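Brosier Frame and Print
Bench Assembler, Picture Framing (two openings)
Location: Drastuvton workshop, Stockdale Road entrance
Posted: December 5, 2023
Reports to: bench lead
Hours: full time, day shift

Summary of the position

Brosier Frame and Print supplies framed photographs to hotels, clinics, and offices, and repairs frames returned from those sites. The workshop is hiring two bench assemblers. The work consists of opening frames, fitting mats and prints, setting and removing the hardware that holds the backing board, and checking the finished piece before it goes to packing.

Most of the stock is small and medium wood frame with painted or stained faces. The current order, for the Jadusstead clinics, uses colored frames with white mats and landscape photographs. Repairs make up the rest of the work and will be the larger share of the job after May, when the clinics begin returning older pieces.

Duties

Receive frames at the bench and check them against the work ticket. Record chips, open corners, cracks in the wood, missing hardware, and broken glazing on the ticket before starting any other step.

Remove backing boards. Boards are held by screwed clips, flexible tabs, or staples, depending on the age of the frame. Screws are backed out by hand. Power drivers are not used on frame stock because the strips are narrow and the wood splits easily near the edge.

Remove broken glass or plastic glazing, clear the rabbet, and clean the bench surface before the next frame is laid down. Broken glazing goes in the rigid bin, never in the paper waste.

Cut replacement glazing from sheet to the size on the ticket. Training on the wall cutter is provided.

Fit the print to the mat with paper hinges at the top edge only. Check that the horizon in a landscape photograph runs parallel to the mat opening before the hinges are pressed down.

Reassemble, set the clips, and tighten the screws to hand firmness. A screw that turns without gripping is reported and the hole is plugged and drilled again. Longer screws are not substituted.

Attach hanging hardware at the heights given on the ticket.
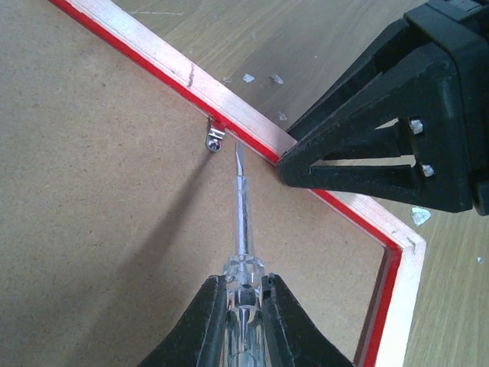
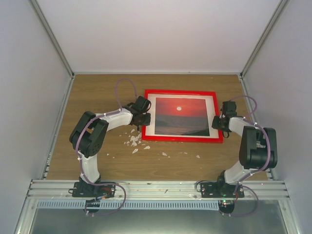 Each bench has its own ticket rack, a tray for loose hardware, and a parts drawer with clips in the four common sizes. Hardware taken off a frame stays in the tray with the ticket until that frame is closed. Mixed hardware is the most frequent cause of rework in the shop, and assemblers are expected to keep one frame open at a time unless the bench lead says otherwise.

Work standard

New assemblers work beside an experienced assembler for the first 6 weeks. At the end of that period the expected rate is 24 frames per shift on new stock. There is no fixed rate on repairs. Repairs are judged on whether the frame is square, whether the glazing is free of dust and prints on the inner side, and whether the ticket is complete.

A frame is rejected at inspection for any of the following:

Lint or hair between mat and glazing
Visible gap at a corner
Print shifted in the mat opening
Clip loose, missing, or bent back on itself
Screw head damaged by the wrong driver
Scratch on the painted edge

Rejected frames go back to the assembler who signed the ticket. Time spent on rework is paid at the normal rate.

Required

Steady hand work for long periods, standing or on a bench stool.
Correct use of flat and cross-tip screwdrivers, including choosing the right tip width for the screw.
Ability to read a ruler to the sixteenth of an inch.
Ability to tell close shades of paint and mat board apart under bench lighting. A short color matching check is given at the interview.
Ability to lift 40 pounds from floor to bench.
Willingness to wear cut-resistant gloves and eye protection during all glazing work.

Useful but not required

Previous work in framing, cabinet finishing, upholstery, instrument repair, or similar bench trades.
Experience cutting glass or acrylic sheet.
Experience with an underpinner or miter saw. The two open positions do not include cutting or joining, but assemblers may apply to move to that section after one year.

No diploma or certificate is needed. Applicants with no trade experience are considered if they do well on the bench test.

Pay and conditions

Starting pay is set by the bench test result and earlier experience, and is stated in writing with the offer. Pay is reviewed at the end of the training period and once a year after that. Gloves, glasses, aprons, and hand tools are supplied. Assemblers who prefer their own screwdrivers may use them after the bench lead has checked the tips for wear.

The shift includes a paid break in the morning and an unpaid lunch period. Overtime is offered when a delivery date requires it and may be declined. The workshop is on the ground floor. Parking is behind the building, and the Stockdale Road bus stops at the gate.

Bench test

Applicants called to interview complete a practical test lasting 2 hours. Tools and materials are provided. The test has these parts:

Open a frame held with screwed clips, and return the clips and screws to the tray.
Write a condition ticket for a damaged frame.
Fit a supplied print into a precut mat.
Clean and fit a sheet of glazing.
Close the frame and set the hanging hardware to given measurements.

Speed is noted but carries less weight than the condition of the finished frame. Applicants should wear closed shoes and remove rings and bracelets before the test. Test time is paid at the training rate whether or not an offer follows.

How to apply

Send a one-page letter or a resume to the Brosier workshop office in Drastuvton, or leave it at the front counter during opening hours. State which bench or hand work you have done, paid or unpaid, and the earliest date you could start. Photographs of finished work may be included but will not be returned.

Applications are read in the order received, and the listing stays open until both positions are filled. Applicants who need a change to the bench height, the lighting, or the test conditions should say so in the letter so that the bench can be set up in advance.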